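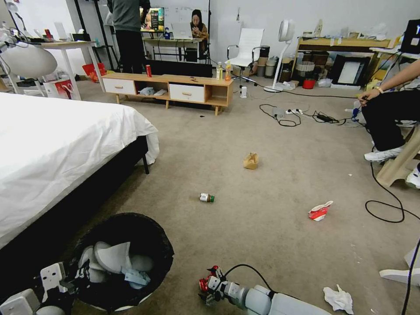 4. Late replies and what they did to the seating plan

I went into this part of the study expecting the late replies to come from the far-flung guests, the cousins overseas and the old college friends who have to sort out flights before they can commit to anything. I was wrong, and pretty cheerfully wrong, because what came back was a lot more interesting! The people who answered last mostly lived close by. They had the least to arrange, and so (I think) the least to push them toward the mailbox.

Some background first. Karthikeyan Nadar and I followed 489 invitations sent out by couples marrying at two venues, Siller and Gemcombe. Each invitation had a printed reply card and a web address, and guests could use whichever they liked. We logged the day each answer reached the couple, the route it took, and whether it had to be chased. Of the 489, 149 came in after the printed reply date. I counted a household as one reply even when half of it said yes and the other half said no, which happened more than I would have guessed.

Both venues asked for a final headcount well after the reply date, so a late answer wasn't a disaster by itself. Trouble started with the seating plan. Couples at Siller had long tables, and they could squeeze one more chair onto the end of a bench without much fuss. Gemcombe uses round tables, and there a single extra guest could knock over the whole arrangement – an aunt moves, then her sister wants to move with her, and by the evening the florist is being asked for another centerpiece. I sat in on one of these reshuffles and it took longer than the tasting.

Eirini Balaskas had warned me about this when we were planning the interviews. She ran bookings at Lambrakis before she came over to research, and she always kept a couple of places back at every round table until the final count was in. I took that as habit. Having read through the planning notes again, I'd now call it good practice, and I wish we had asked every couple whether they did it too. We only have an answer from the Gemcombe ones.

The web replies deserve a word. Trillus, the planning tool most of our couples picked, sends a reminder to anyone who hasn't answered, and the couples set the date for it themselves. Where the reminder went out before the deadline, people tended to answer the same day. Where it went out afterward, guests often wrote a long apology and no menu choice, and somebody had to go back and ask about the fish. I don't want to lean on this too hard, as the couples who set early reminders were also the ones who did everything else early.

We had 4 couples who phoned their missing guests instead of writing. They all told me they dreaded it, and then they all said how nice it had been to catch up.

Figure 4. Carpeted room with a low wooden TV cabinet and a lined trash bin.

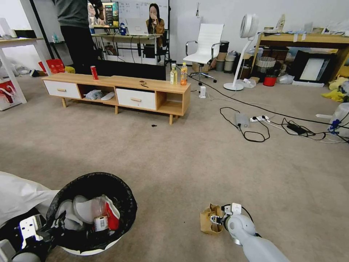
How far ahead of the wedding should the reply date fall?

Thirty days worked well for the couples we followed. It left time to chase the stragglers and settle the menu choices before the seating plan went to the printer.

Couples who chose a later date did get fewer late replies, but they also lost the slack they needed for the tables. I come back to table shape in the next section, where the Siller plans are compared with the Gemcombe ones.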